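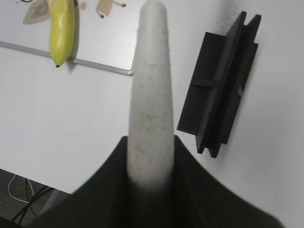
Wanted: someone to look after our gripper cell (part-time, Bremden)

Do you like fixing things? I run a small robot cell in Bremden, one arm and one table, and I need a second pair of hands to keep it going. The project is called Plerasum and it's all about picking up everyday shapes, so you'd be spending your days with a toy banana, a white board with little printed figures on it, and a gripper that wants more attention than most house plants.

I've been doing the upkeep myself up to now and I'm falling behind. The arm itself is fine, it just gets on with it. The gripper is where the hours go. The fingers pick up specks, the dark fabric over the palm rubs, and if a finger goes back on even slightly skewed then every pick after that is a bit off and I spend the afternoon blaming the software (it's never the software. Well, sometimes).

What you'd be doing

Wiping down the fingers and the table before the first run and checking the fabric for worn patches.
Swapping fingers when they're due and lining them up again afterwards. I'll show you how, it took me ages to get the knack!
Setting out the board and the props to match the day's sheet.
Looking over the wrist camera picture and telling me if the finger isn't standing where it should.
Going round the cables on the floor and making sure nothing is pulled tight or trodden on.
Writing it all in the log. We're up to entry 1268, and 1265 is the one to read first, it's my long moan about a loose finger screw and it has the fix at the bottom.

Hours and pay

It's 27 hours a week over 4 days, and I'm easy about which ones so long as we agree them in advance. Pay depends on what you've done before, so ask me and I'll tell you straight. The post starts in November and runs for a year, with a good chance of more if Olamport carry on backing us.

Who I'm after

You don't need a degree. I'd be just as happy with somebody who has mended bikes, sewing machines or printers, as long as you're patient with small screws and you write down what you did. A bit of Yoo would be handy (it's what we use to start and stop the cell) but you can pick that up in your first week.

How to apply

Send me a page about something you've repaired and how you knew what was wrong with it. No CV needed at this stage. Use the contact form on the Plerasum page and put "gripper" in the subject so I spot it.

Posted 19 July 2026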